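4.2 Changes in the Picking Task

Before the cell was installed at the Rornura returns site, pickers emptied each bin by hand and sorted the items onto shelves. We interviewed 13 employees in March, 7 of them pickers and the rest shift leads and maintenance staff. Most said that lifting had gone down. Several also said that the work had become harder to pace, as they now had to respond when the arm stopped.

Soft goods accounted for most of the complaints. One picker, Leopoldo Zepeda, told us that he could tell by touch how to grab a bag, "but now I have to guess what the machine will do with it." Shift leads described a new duty – deciding which items go to the cell and which stay with people – that appeared in no job description at the time of our visits.

Bins sent to the cell hold few items, and these often differ in shape and material (Figure 3). Pickers told us that they had begun to spread items out before sending a bin over, a step that is not recorded in the shift log.
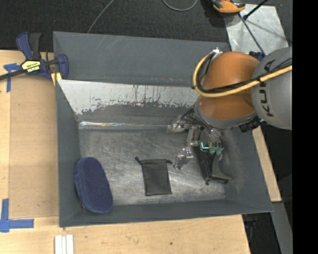

Figure 3. Bin with three separate items, including a black drawstring pouch, and the gripper on the KUKA arm.

Pay grades stayed the same during the study period. Two pickers had asked for the sorting step to be counted as part of their rate, and the request was still open when we left the site.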